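The rule sheet before the gripper: an interview with Harish Fernandes

Most of the written guidance on robot safety assumes that a robot is present. It covers guarding, stopping distance, force limits and the state of the controller after a fault. Much less has been written for the work done with hand-held grippers, where an operator carries the end effector through a task and the recorded motion is later used to train an arm. Harish Fernandes has spent the past 4 years writing operating rules for that work at Conmont, and he revised the firm's rule sheet again in March.

The current version fits on 2 printed pages. The first version was much longer.

"People signed it and didn't read it," Fernandes says. "I would ask an operator what the rule was on finger pads and get a guess. So the length was a defect, and I treated it like any other defect."

He divides the sheet into what is checked before a session, what is done during it, and what is written down afterward. The pre-session part has 5 checks, and the order is fixed. The operator looks at the finger pads for tears and lifted edges, opens and closes the fingers through full travel, confirms that the marker plate is tight, reads the unit number aloud, and cleans the lens with a dry cloth.

The marker plate gets the most attention. Conmont's hand-held units carry a printed square marker on a flat plate, and the software uses it to work out where one unit is relative to the other. A plate that has rotated slightly on its screws still looks fine to an operator, and the software will still find it. The resulting positions are wrong by a constant amount, and the error may not show up until a policy trained on the data closes its fingers in the wrong place.

"A missing marker is an easy fault. The session fails and you fix it," he says. "A marker that is 2 degrees off gives you a full afternoon of data that passes every automatic check we had at the time. I would much prefer the missing one."

The rule that came out of that is short: a plate that moves under thumb pressure takes the unit out of service. The operator does not tighten it and carry on. Tightening is a bench job and is followed by a new calibration, and the calibration record has to carry a later time than the repair record. Fernandes says the time comparison was added after a technician at the Votwood site did the two jobs in the reverse order.

Two-handed tasks have a section of their own. When an operator holds a unit in each hand, the sheet requires that both be started from the same resting position and that neither be set down while recording is on. If one has to be set down, the recording is stopped and the attempt is logged as incomplete. Operators objected to this at first, on the grounds that setting a tool down for a moment is normal in any manual job.

"They are right that it's normal," Fernandes says. "The arm can't do it, though. The arm is bolted to the gripper. If the data says the gripper was left on a table and the hand came back for it later, we have recorded something the machine has no way to repeat."

The same reasoning covers speed. The sheet tells operators to work at a pace they could keep up for the whole session, and it sets no target for attempts per hour. Conmont did have such a target once. Fernandes asked for it to be dropped when he compared early and late recordings from the same people and found that the late ones had shorter approaches and harder contacts. He now reviews a sample from the end of each session before he looks at anything from the beginning.

Fatigue rules followed from that review. A unit does not feel heavy when it is first picked up, but it is held away from the body and the trigger hand stays partly closed. Operators change tasks at set intervals and may stop at any time without giving a reason. The reason field was removed from the form entirely. According to Fernandes, stoppages rose after that and the number of rejected recordings fell, and he is comfortable with the exchange.

Communication is handled with spoken cues. The person running the session says "ready," the operator repeats it, and recording begins on the second word. Only the operator may say "stop," with one exception: anyone in the room who sees a pinch hazard may say it, and the operator must comply before asking why. Fernandes considered using a tone and decided against it.

"A tone tells you something happened," he says. "A word tells you what. And I can hear in a word whether the person was paying attention – I can't hear that in a beep."

Pinch hazards are the main physical risk. The closing force of a hand-driven gripper is limited by the hand that drives it, so the injuries he has seen are minor. They tend to occur when two units work close together and a fingertip ends up between them. The sheet sets no minimum distance, as many of the tasks require near contact. It requires that free fingers stay behind the housing, and it bars a second person from reaching into the working area while either unit is live.

Naming is another subject on which he has firm views. Conmont's archive held 775 recordings from one early project that could not be assigned to a particular unit, because the operators had named the files after the task alone. None of them were used. Every recording now carries the unit number, the pad set number and the calibration record, and the software from Drokatell that Conmont uses for intake will not accept a file if any of the three is blank. He asked for the block to be a hard one, with no override for supervisors.

The pad set number surprises visitors. Pads are treated as consumables in most workshops and changed when they look worn. Fernandes logs them separately because a new pad grips differently from a used one, and a change of pads partway through a project shows in the data. His preference is to start and finish a task on the same set. Where that can't be done, the change is made between sessions and marked.

He is cautious about calling any of this a standard. The sheet has been shared with the team at Owusu, which runs different hardware, and they kept the spoken cues and the unit log but rewrote the checks. Fernandes thinks that is the correct use of it. What he would like to see agreed across firms is smaller: a common way to state when a device was last calibrated, and a common word for an attempt that was stopped on purpose. At present one site's "aborted" is another site's "failed," and anyone combining the two sets has to ask.

The next revision will deal with bystanders and with faces in recordings. Blurring is already applied before any file leaves intake, but the sheet does not yet say who confirms that it has been done. Fernandes has a draft clause for it – one named person per session, entered before the first recording. He expects to argue with his colleagues over the word "before."

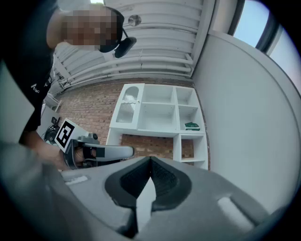
Two hand-held grippers at close range, one with its marker plate in view.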